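The basket on the white table

I have been meaning to write about this basket since February, and every time I sit down to do it I end up moving the basket instead. So this morning I made my coffee, put my phone in the other room, and promised myself I would get the words down before I touched a single thing.

For anyone new here (hello! there are more of you lately, and I love it), I'm slowly sorting out a long, awkward room on the ground floor of an old building in Bratgate. It's part workroom, part sitting-around room, and it has one brick wall that I fell for the minute I walked in. I had a whole plan for the wall. There were going to be shelves, and a big framed map, and I even priced out the brackets. Then I lived with it for a while and couldn't bring myself to drill into it, and the brackets went back to the store.

What I did do was put a table near it. A plain white one, nothing fancy, the sort of table you stop seeing after a week. It came out of my sister's garage and it had been painted at least twice before it got to me. And on a plain white table, I have learned, absolutely everything you set down looks like either a decision or a mess. Keys look like a mess. Mail looks like a terrible mess. A rope basket, though, looks lovely, and I've been trying to work out why ever since I bought it.

I found it at the Katsaros shop, way in the back, on the bottom shelf under the lampshades. It was $19, and I carried it around for so long that the woman at the register asked if I'd brought it in with me. It's beige, with those coiled sides that stack up like a clay pot when you make one out of snakes in grade school. I liked that it was a little bit uneven. I have always been drawn to things that look as if somebody's hands got tired halfway around.

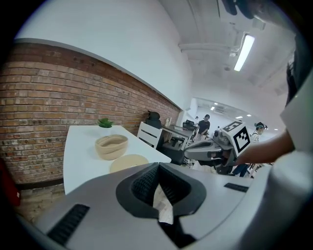 Issue 120

The round tan disk came later, from a box of table things I've had since my first apartment, and I've gone back and forth on where it goes. For a while I kept it under the basket, which was tidy but made the whole arrangement look like it was waiting for bread. Then I tried it on top, like a hat, and that lasted a day. I like it best lying flat by itself near the front edge of the table, with the basket a little behind. It gives me somewhere to put down a mug, and it's close to the basket in color without trying to match.

The little succulent went to the far end, over by the wall. Green next to red brick is such an easy thing to love, and the white pot keeps it from getting too busy. I should say that I'm not a gifted plant person. I had a fern from Clemer Nursery that I talked to every single morning, and it went brown on me anyway. This one I mostly leave alone, and we get along beautifully.

A few of you wrote in to ask about the white chair with the slats across the back, and whether it came with the table. It didn't! I picked it up separately and just got lucky with the white. It does look a bit funny beside the black office chair, I'll admit, and I spent a good part of the winter thinking I ought to choose one kind of chair and stick with it. But the black one has a headrest, and I'm at an age where I won't be giving up a headrest for the sake of a color scheme. There's a black stool over by the desk too, so the black end of the room has its own little family going.

My next job is the desk, and I'm putting it off. Things gather on a desk so quietly. I sorted through the drawers last month and found 2 tape measures, a bag of curtain hooks for curtains I don't own, and a tin of Cerance wax that I'd turned the whole house upside down looking for. The wax is for the floor, by the way. It's a light wood and I'd like to keep it light, so I'm going to test a patch where it won't show before I go at the rest of it on my hands and knees.

As for what goes in the basket, I keep changing my mind. Yarn was my first thought, then napkins, then the dish towels I'm always ironing for no good reason. My sister says to leave it empty and let it be pretty, and my mother says an empty basket is asking for mail. I suspect my mother is right, so if you have a better idea, please leave it in the comments. I read all of them, usually with my second cup.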